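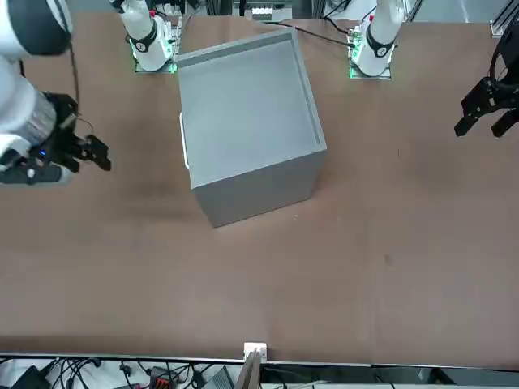
양팔 로봇에게 큰 상자를 다루게 하는 연구를 하다 보면 제일 먼저 배우는 게 상자 놓는 법입니다. Mitora 작업대에서 시연 데이터를 모으면서 저희도 처음엔 상자를 자로 잰 듯 상판에 나란히 맞춰 놓았어요. 그렇게 배운 정책은 조금만 삐뚤어져도 허공을 집더라고요! 지금은 회색 상자처럼 상판 가장자리에 대해 비스듬히 틀어 놓고 시작합니다. 양쪽 그리퍼도 손가락을 벌린 상태에서 출발하고요. 집이나 공방에 작은 팔 두 대를 차려 놓은 분들께도 그대로 통하는 요령이라 한데 모아 봤습니다.

상자 각도는 매번 바꾸기
시작 각도를 종이에 미리 적어 두고 순서를 섞어서 씁니다. 그때그때 손 가는 대로 놓으면 사람마다 좋아하는 각도가 있어서 금방 쏠려요. 저희는 각도표를 26줄로 만들어 놓고 한 바퀴 돌 때마다 다시 섞습니다. 표는 연필로 쓰세요. 고칠 일이 꼭 생깁니다.

얇은 벽은 천천히 잡기
벽이 얇은 통은 한쪽 팔이 먼저 세게 물면 반대쪽이 들립니다. 한쪽을 가볍게 대고, 다른 쪽이 자리를 잡은 다음 같이 조이는 순서로 시연해 보세요. 원격 조작에 익숙한 사람일수록 이 순서를 건너뛰는데, 로봇은 그 버릇까지 아주 충실하게 따라 합니다. 처음 봤을 때는 정말 웃었어요.

상판 닦기
시작 전에 마른 천으로 한 번, 끝나고 물기를 꼭 짠 천으로 한 번. 부스러기 하나가 상자 모서리 밑에 끼면 미끄러지는 방향이 달라집니다. 세제는 쓰지 마세요. 저희는 한 번 썼다가 상판이 미끄러워져서 그날 오전 데이터를 통째로 버렸습니다. 오래된 얼룩이나 긁힌 자국은 굳이 지우지 않아도 됩니다. 저희 비교에서는 성공률에 차이가 없었거든요.

케이블 정리
손목 쪽 케이블은 팔을 끝까지 돌려 본 뒤에 고정합니다. 여유를 너무 적게 주면 당기고, 너무 많이 주면 상자 테두리에 걸려요. 바닥 쪽 배선은 양 끝에 같은 번호의 꼬리표를 붙여 두세요. 엉켜 있어도 어느 선인지 바로 찾습니다.

시연은 고르고 나서 쓰기
이번 결과에서 제일 신났던 부분입니다! 시연 2,000개를 전부 넣은 정책보다, 중간에 멈칫하거나 다시 집은 시연을 솎아 낸 정책이 훨씬 부드럽게 움직였습니다. 평가는 340번 했고 그중 271번 상자를 목표 자리까지 옮겼어요. 실패한 것들을 돌려 보면 대부분 두 번째 팔이 늦게 닿은 경우였습니다. 다음번에는 그 구간만 따로 시연을 더 모아 볼 생각이에요.

솎아 낼 때는 영상을 두 배속으로 보세요. 멈칫하는 순간이 오히려 눈에 잘 들어옵니다. 애매한 건 지우지 말고 다른 폴더에 옮겨 두시고요. 10월에 모은 것 중에도 나중에 꺼내 쓴 시연이 꽤 있습니다.

평가할 때 조심할 것
시연한 사람이 평가용 상자까지 놓으면 자기도 모르게 쉬운 자리에 놓게 됩니다. 다른 사람에게 부탁하거나 각도표를 보고 그대로 놓으세요. 성공 기준도 먼저 적어 두고요. 저희 기준은 상자 바닥이 전부 목표 칸 안에 들어오고, 양쪽 손가락이 상자에서 완전히 떨어지는 것까지입니다.

2024년 1월 26일 고침. 평가 횟수를 새로 반영하고 세제 이야기를 넣었습니다.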